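Flellwood Robotics Club
Minutes of the monthly meeting, Jan 11, 2023
Held in the back room at Worku
Chair: Silvana Coutinho
Minutes: Sumeya Adugna

Meeting opened at 7:05 pm. Minutes of the December meeting were approved with one correction (the spare soldering station went to the upstairs bench, and the old minutes had it downstairs).

1. Report on the visit to Drudetti

Silvana led this item, with plenty of help from everyone else who went. It was meant to take ten minutes and took most of the evening, so the rest of the agenda is short.

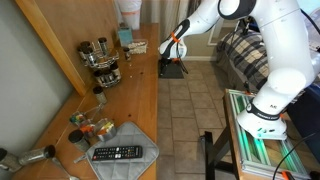
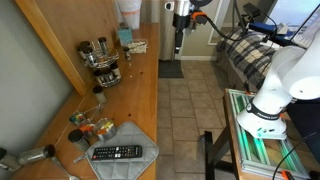 The kitchen station at Drudetti, with the arm beside the counter, the spice jars, and the TV remote on the gray pot holder.

15 of us made the trip, which is the best turnout for any club outing so far! We were split into two groups, one starting with the kitchen station and the other with the talk on planning software, and we swapped after the coffee break. Both groups got the full program in the end, though the second group ran late and had to be nearly dragged away from the arm.

1a. Kitchen station

Silvana said the thing that struck her first was how ordinary it all felt. We have seen arms at trade shows, lifting the same block over and over behind a fence. At Drudetti the work is household stuff: spice jars, a wire rack, a remote control, a pot holder. Jars stand up, jars lie down, and things sit next to each other the way they do in a kitchen where somebody actually cooks.

The hosts ran the jar task several times for each group. An operator picks a jar, the arm goes over and tries to lift it, and then it has to set it down somewhere else on the counter. A jar standing alone went well nearly every time. A jar tight up against its neighbors was a lot harder, and we saw it nudge the neighbor more than once. When one of the jars got bumped over during the first group's turn, the whole row of us gasped, and the operator laughed and said that was a normal morning.

Jars lying on their sides got the most talk on the drive home. The fingers have to come down across the jar, close without rolling it away, and then turn it upright before letting go. The operator showed us one try that worked and two that did not, and explained all three with the same good cheer. Several members said they learned more from the two misses than from the rest of the afternoon.

The remote was used for the second task. Our hosts said a flat thing on a soft mat is a nasty problem, as the mat gives way when the fingers press down beside the remote. They first tried to pinch it across its long side, and in the end they settled on a slower approach from above with very light pressure. We watched it done at the slow speed and then a bit faster. The faster one picked up a fold of the pot holder along with the remote, and it got a round of applause anyway.

Sumeya asked why they work with the same few objects for weeks. The answer was that they change where the objects are far more often than what the objects are. They logged 268 tries at the jar task in December alone, with the jars moved between tries, and they keep the failures in the same log as the good ones. There was a fair amount of note taking at this point.

Question from the floor tonight: did anyone ask how they handle clear glass and shiny lids? Yes, the second group did. The hosts said reflections still cause them trouble, mostly on the wire racks, and they did not claim to have it solved. It was good to hear them be so plain about it.

Another question: can a visitor drive the arm? Three of us got a turn with the hand controller, at low speed, with the operator's thumb on the stop button the whole time. Silvana's go ended with the fingers closing on thin air a good inch from the lid. She would like it recorded that the second try was much better.

1b. Talk on Plakar

Plakar is the planning software Drudetti writes for its own use. It takes the list of things to be moved and works out an order, so that the arm does not have to reach over a tall jar to get at a short one. The talk was pitched just right for us. There were few slides and a lot of drawing on a whiteboard, and the speaker was happy to be interrupted.

The part that got people going was the replay tool. Every try can be played back step by step, with the planned path and the real path drawn over each other. You can see the exact moment where the two come apart. Everyone who works on the club's small arm wants something like this, and wants it now. See item 2.

We were told Plakar may be opened up to clubs and schools at some point. No date was given, and Silvana asked members please not to write in and pester them. She will ask once, politely, in the spring.

1c. What we would like to remember

Members went around the table, one thing each. Written down as said, more or less:

- The operators reset the counter between tries without being asked, and it never felt like dead time. They talked us through what they were moving and why.

- Slow is fine. People will happily watch a slow arm if they know what it is trying to do. At our own shows we always turn the speed up and then nobody at the back can follow.

- Using things people have at home. Everyone in the room knew how heavy a spice jar is, so everyone had an opinion about how to hold it.

- The coffee break was in the middle and not at the end, so there was still time to go back and ask the question you thought of over coffee.

- The stop button was shown to us before anything moved.

Sumeya added that she came home and spent an hour picking up her own salt shaker with two fingers and her eyes shut, and recommends this to all members.

Thank-you card was passed around and signed. Silvana will mail it this week together with a print of the group photo taken in the parking lot.

2. Our own open day

There was strong support for building our spring open day around a kitchen counter task, using the club's small arm. It will be a much more modest thing than what we saw, but the feeling in the room was that modest is no problem if visitors can get close and ask questions.

Discussion covered the following.

Objects. Plastic jars only, for a start. Glass was voted down quickly. Members are asked to save empty spice jars with lids, and to wash them (cumin stays around forever). Different heights and widths are welcome. Please fill them with dry rice before bringing them in so that they weigh something.

Counter. Worku has offered us an offcut of countertop from their storeroom. It needs to be cut down and sanded on one edge. We will pick it up before the next meeting.

Speed. Agreed to run at the lowest setting that does not make the motors hum.

Miss log. We will put a big sheet of paper on the wall and mark each try as it happens, hits and misses both. There was a short debate about whether a wall full of misses would look bad. The group came down firmly on the side of putting it up, with a thick marker.

Visitor turns. Each visitor who wants to drive gets 5 minutes. One member stands at the stop button at all times and does nothing else during that turn, no chatting to friends. We need enough people for this to be shared fairly over the day, and a sign-up sheet will go on the door.

Replay. Two members who write code offered to try a simple version of what we saw in the Plakar talk: record the joint positions on each try, and draw them over the plan on a second screen. They will show what they have at the next meeting, even if it is ugly. Loud approval.

Flyers. The print shop gave us a price for 300 flyers, and this was accepted. Silvana will write the text. Suggestions for the headline are welcome by email. "Come and Watch Us Drop Things" is leading so far.

3. Tools and bench space

The small arm's second gripper finger is cracked again, at the same spot as last time. A thicker one is being printed. Until it is fitted, please do not use the arm for anything heavier than an empty jar.

The shared drawer of cable ties is nearly empty. Bring some if you have spares.

The left bench is reserved for the open day from now on. Projects left there should be moved to the shelf by the window by the next meeting. If you cannot get in to move yours, tell Sumeya and she will do it for you.

4. Other business

A member asked whether Drudetti would take a second group, for the people who could not come in December. Silvana has already been told yes, for a smaller group, and on a weekday afternoon. Names to her, please. Those who went the first time go to the bottom of the list (groans from the table).

A new member who joined tonight said she had never seen a robot arm move in person and would like to help at the stop button. She was signed up on the spot. Welcome!

5. Actions

Silvana Coutinho: mail the thank-you card and photo; write the flyer text; collect names for the second visit.
Sumeya Adugna: put the sign-up sheet on the door; type up the visit notes and send them to everyone who could not go; clear the left bench.
Code pair: first version of the replay screen for the next meeting.
All members: plastic jars with lids, washed, filled with rice.

Meeting closed at 9:20 pm. Several people stayed on to try jars with the small arm, empty ones only.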